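Início | Edição atual | Números anteriores | Submissões
Secção: Jogo, materiais e classificação

3.2 Disposição das peças na mesa

As peças de construção do conjunto Rilo foram distribuídas sobre um tampo branco dividido por linhas vermelhas. O conjunto completo tem 729 peças, das quais 403 entraram nesta fase do estudo. A cor foi o critério principal de separação, e parte das peças foi usada em pilhas, com uma encaixada sobre a outra. As colunas da esquerda admitiam cores diferentes em sequência (Figura 4).
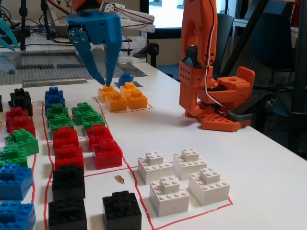
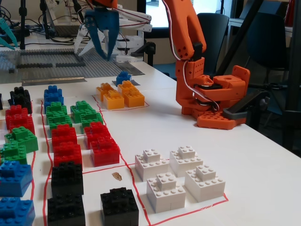

Figura 4. Peças de construção de várias cores sobre o tampo branco, com zonas marcadas a vermelho.

Na revisão do protocolo, Ulloa objetou que a cor, sozinha, favorece quem já conhece o conjunto, e propôs que o tamanho da peça contasse como segundo critério. A proposta foi aceite para as 16 sessões de Skeltarden. Nas 11 sessões anteriores manteve-se a regra inicial, pelo que os dois blocos são analisados em separado na secção 4. As pilhas desfeitas durante uma sessão contam como peças soltas.

© Cadernos Prakside | Contacto | Voltar ao topo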